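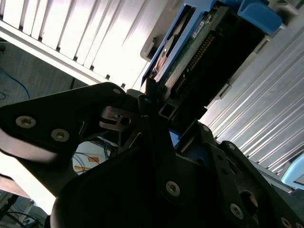

Drena Project – Progress Report to the Rusex Fund
Reporting period ending in May
Prepared by Yuxi Yu, Project Lead, Rotton Centre for Equipment Recovery

1. Purpose of this report

This report covers work on the Drena project since the last payment was released, with particular attention to the demonstration day required under the funding agreement. It should be read with the spending statement, which has been sent separately.

The project is testing whether a robot arm can take over part of the work of stripping retired office computers at the Rotton site. The Centre received 3,154 desktop units last year. Drives must come out of every one of them before anything else is done, and this step continues to hold up the rest of the line.

2. The demonstration day

The demonstration was held on a Thursday in May, from 10 a.m. to 3 p.m., in the technical room on the ground floor. Registration closed at 60 places and 51 visitors attended. They included staff from municipal offices, two school boards, the regional college and several smaller recyclers, along with the program officer from Rusex.

Visitors were received in groups at the front desk, given a safety talk and taken through to the technical room. Each group had 30 minutes at the cell. Jin-sol Hyun operated the arm for all sessions and took questions between runs. A second staff member stood at the emergency stop throughout, as agreed in the risk assessment.

The task shown was drive removal. The tower is set on its side with the panel off, the gripper is brought to the drive bay, and the plastic carrier is released and drawn out. The robot was guided by an operator for the first half of each session and ran recorded motions for the second half. Visitors were told at the start of each half which of the two they were watching.
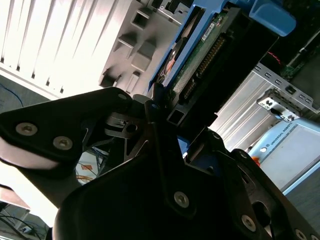

The gripper at the blue drive carrier during a removal run.

3. Results on the day

The cell completed 44 of the 51 runs attempted. (The match with the visitor count is a coincidence and has been checked against the log.) Of the seven that were stopped, four were stopped by the operator when the finger did not seat properly against the carrier. Two were ended by the arm's own force limit. One was stopped so that a loose cable could be moved clear. No drive or case was damaged, and there were no injuries or near misses.

Operator-guided runs were more reliable than recorded ones. This was expected. The recorded motions depend on the tower being placed in the same position each time, and even a small shift is enough to bring the finger down beside the latch. During the morning the team placed each case by eye. After the lunch break a stop was clamped to the worktable, and only two of the seven stopped runs took place after that point.

The narrow space around the drive bays remains the main difficulty. The gripper body is wide compared with the opening, and when it is tilted to reach the carrier it comes close to the surrounding metalwork. The team has asked Wi, the supplier of the finger sets, to quote for a slimmer version.

4. Fixtures and tooling

Work on the holder plate was finished before the demonstration. It is a flat grey plastic board with raised clips, slots and open frames, fixed to the aluminum worktable so that parts can be set down in a known place.

The plate is now in its third version. The first warped, and the second had clips too close together for the fingers to open between them. The present layout was drawn by Ms. Hyun and has been in daily use since it was mounted.

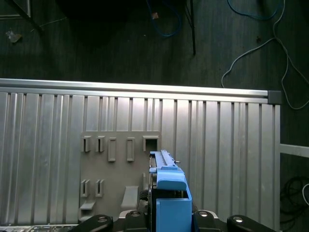

Finger wear has been watched closely. One set was replaced in the reporting period after the teeth began to round over, and a spare set is kept at the cell. The cost was met from the consumables line and did not require a transfer.

Two small changes were also made to the worktable area following the internal safety review. Floor markings now show where visitors may stand, and the pendant is hung on the operator's side only. The review asked in addition that cables on the floor around the cell be routed or covered. That item is still open and will be closed before any further public session.

5. Visitor response

Comment sheets were returned by 38 visitors. Most rated the session as useful or very useful. The questions raised most often were these:

Whether the cell can handle towers from different makers without being set up again. At present it cannot. Each case layout needs its own recorded motions.

How the speed compares with a trained technician. The technician is faster on a single unit. The project's interest is in whether one person can supervise the cell while doing other work, and this has not yet been measured.

Whether jobs at the Centre are at risk. The Centre's position, given to each group, is that no posts depend on the outcome of the project. Technicians have been involved from the start and two have been trained to run the cell.

The college has asked whether its electronics students could attend a longer session in the fall. Ms. Yu has replied in favour of this, subject to the cable work noted above and to the agreement of Rusex.

A few visitors found the room too warm and said that those at the back could not see into the case. A wall screen showing the wrist camera view was available for the afternoon groups but was not ready in the morning – the adapter had been left at the other building.

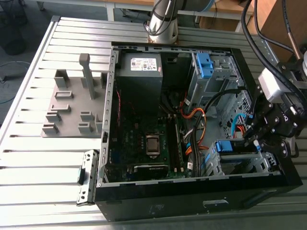 Technicians also used the quieter periods between groups to look at what might follow drive removal. Memory modules are the likely next step, as they are easy to reach with the case lying flat. Loose wiring across the open part of the case is a greater concern. A person simply pushes it aside, while the arm has no reliable way to do so yet.

6. Progress against milestones

Cell installed and commissioned: complete.
Holder plate and finger set: complete.
Operator training: complete for two technicians, with a third to begin next month.
Public demonstration: complete.
Recorded motions for 5 case layouts: three complete, two in progress.
Supervised trial on the working line: not started.

The trial on the working line was due to begin in the present period. It has been moved to the next one so that all five layouts can be ready first. The Centre does not expect this to change the end date of the project.

7. Requests to the Fund

The Centre asks Rusex to note the revised start of the supervised trial, and to approve the use of unspent travel money for the slimmer finger set if the quote from Wi falls within that amount. A reply before the next ordering date would be appreciated.

The run log and the comment sheets are held at the Rotton office and can be sent on request to Yuxi Yu.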